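Mill day at Lidville, 16/09/2021

The Myklebust mill opens its doors twice a year, once in June and once in September, and I have now missed June four years running. So September it was, along with what looked like the entire retired population of Otham and a school group that had been promised a gift shop.

There is no gift shop. There is a folding table with dish towels on it.

The tour starts in the dye house, where you get a paper hat and a talk on water. The talk is long. I learned that the mill has 60 shades on its regular card and that 2 of them are called Oatmeal, for reasons that split the company some years back and are still not discussed in front of visitors. After that comes the weaving shed, where they hand out earplugs and the guide goes on talking anyway. I nodded a lot. 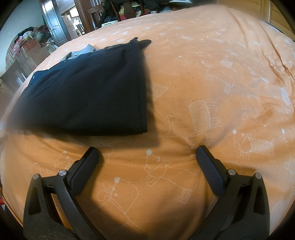

Upstairs is quieter. The finishing room is where cloth gets washed, pressed and looked at by people with very good eyes and very little patience for mine. I was invited to find the flaw in a length of twill and pointed confidently at my own shadow.

They still run one old Tredex loom, number 408, which breaks down so often it has its own chair – for whoever is waiting. It was running when we came in and had stopped by the time we left. The school group cheered.

Coffee was in the canteen, a dollar a cup, cookies extra. Parking is free but up a hill, and the bus back to Otham is the 951, which leaves just before the tour ends. Wear flat shoes, and take the dish towels seriously. I bought three and wish I had bought more.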